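Vilada brings hand-held grippers to its Pisness packing team

I'm Anneli Vuorinen, and I've run packing at Vilada for long enough to have the sore wrists to prove it! So I'm really happy to share that from August, 32 of us will be teaching our robots the job ourselves, gripper in hand. 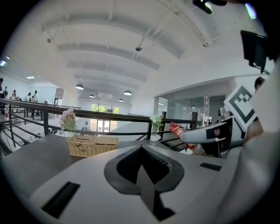 We start with small stuff, snack boxes mostly, and every packer gets paid training time (up to 124 hours each). Agnes Wikström wrote the schedule, so blame her for the 7 a.m. starts.

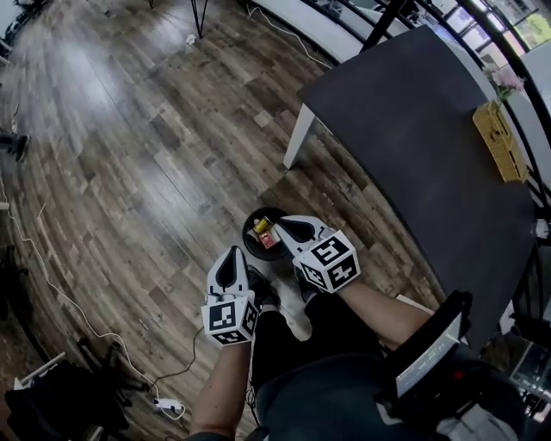

No jobs are going away. The robots take the night refills, and we get our evenings back – I've already signed up for choir. Questions? Call the Pisness front desk and ask for me.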